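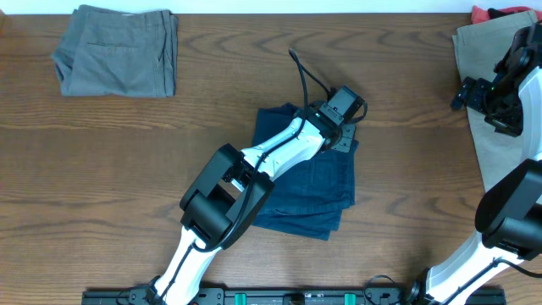
Ultidel Opens Copay Support Desk for Specialty Pharmacies in Oltcombe

July 9, 2026

Ultidel, a company that manages copay assistance and patient support programs for drug manufacturers, has opened a support desk in Oltcombe for independent specialty pharmacies. The desk takes calls and written requests from pharmacy staff who have a problem with a claim, and it is separate from the telephone line which the company already keeps for patients.

The service started with 60 pharmacies that took part in a test in May. From this week it is open to all 776 pharmacies in the Ultidel network. There is no charge for them, and they do not need to sign a new contract. The cost is paid by the manufacturers whose programs Ultidel runs.

Vojtěch Urban, who is head of pharmacy relations at Ultidel, said that the idea came from complaints. Until now, a pharmacist with a rejected copay claim called the same number as a patient who had lost a card.

"The pharmacist had to listen to the whole menu for patients, and after that he was speaking with a person who was trained to help patients," Urban said. "Our people were polite, but they could not open the claim and look at it. They wrote a note and passed it to another team. The patient was still standing at the counter."

Staff at the new desk can see the claim while they are on the phone. They can correct a wrong group number, check if a patient has reached the yearly limit of the program, and tell the pharmacy which code it should use when the primary insurance asks for prior authorization. If the drug is not covered at all, they can start a request for a bridge supply, but the decision on this request stays with the manufacturer.

Two kinds of questions

In the May test, the requests were sorted into 2 groups. The first group was about claims that were rejected for a technical reason, such as a wrong date of birth or an old card number. The second group was about benefits, and these took longer. In many of them the patient had changed insurance and the pharmacy did not know it, or the health plan had put the drug in a different tier.

Ultidel did not publish how long the calls were. Urban said the company wants to have several months of normal work before it gives any numbers, because the test pharmacies were chosen from those who call most often, and they are not typical. "They know our system very well, in some cases better than our new employees," he said.

One of the test pharmacies was Girna, a specialty pharmacy with one location in the older part of Oltcombe. It fills prescriptions mostly for rheumatology and skin conditions. The owner, Hryhorii Hladun, said that the desk was useful in the first days but that it was also confusing, as the staff at his counter continued to call the old number from habit.

"I printed the new number and put it on both monitors," Hladun said. "After one week it was fine. What I like is that I can send three claims in one message and receive one answer. Before, each claim was a new call, and each time I had to give again the name of the pharmacy, the address, everything."

Hladun was less satisfied with the hours. The desk is open on working days from morning to early evening, and Girna is also open on Saturday. A patient who comes on Saturday with a rejected claim must wait until the next week or pay the full amount and ask for the money back later. With specialty drugs, he said, few people can choose the second way.

Urban confirmed that Saturday hours are being discussed with the manufacturers. He did not give a date.

Reports for manufacturers

The desk has a second purpose, and it is probably the one that interests manufacturers more. Each request gets a reason code when it is closed, and the codes are collected in a report that Ultidel sends to its clients. With this report a manufacturer can see, for example, that a certain health plan started to reject a drug in one region, or that many pharmacies are making the same mistake with a new card.

Programs of this kind have always produced claims data. But a rejected claim shows only a short code, and the code does not always tell the true reason. A note from a conversation with the pharmacy can say more. In the May test, according to Ultidel, the notes showed that one group of rejections looked like a problem with insurance, while the real cause was an old instruction sheet which some pharmacies still had in a drawer. The sheet was replaced before the end of the month.

The software for the reports comes from Derkach, a small firm that makes case tracking tools for medical offices. Ultidel has used it for its patient line for some time, and the version for the pharmacy desk has the same base with different forms. Names of patients are not included in what manufacturers receive. Names of pharmacies are not included either, unless the pharmacy agrees to this in writing.

This last point was added after the test. Several pharmacies, Girna among them, had asked what the manufacturer would be able to see about their work.

"It is a fair question," Hladun said. "If I call ten times, I do not want somebody to think that my pharmacy is not able to bill correctly. Maybe I call ten times because I have more patients on this drug than others." He said that he read the new text and that he signed it, with one product excluded.

Urban said that a pharmacy can change its decision at any time, and that the change is valid from the next report. Reports that were already sent are not corrected.

Growth expected in autumn

The Oltcombe office is prepared to handle up to 2000 requests a month. Ultidel expects fewer than this during the summer. The busy time usually begins in late autumn, when patients choose their health plans for the next year, and it continues through January, when deductibles start again and many copay cards have to be renewed.

For this period the company plans to move some employees from the patient line to the pharmacy desk for part of the day. They will take a short course first, with practice on old claims from which the personal data has been removed. Urban said that this is easier than hiring people for three months – they already know the programs, and they only have to learn how a pharmacy sees the same claim from the other side.

The company is also preparing a web form, where a pharmacy will be able to attach a copy of the rejection message. In the test this was done by fax or by secure email, and both had problems. Some faxes could not be read, and some pharmacies did not have permission from their own IT department to send attachments. The form should be ready before the renewal season, but a part of the work depends on Derkach and the schedule is not final.

Hladun said he will use the form when it comes, but he would like to keep the telephone. "With a form you wait and you do not know if somebody has opened it," he said. "With a difficult case I prefer to speak."

How to reach the desk

Pharmacies in the network should receive a letter with the telephone number and the access code of their location. The code is needed on the first call only. Pharmacies that have more than one location will get a separate code for each of them, even when billing is done in one office.

Those who have not received the letter by the end of the month can ask for it through their usual contact at Ultidel. The old number will continue to accept calls from pharmacies until the end of the year, and the callers will be transferred to the new desk. Patients should continue to use the number on the back of their card – nothing changes for them.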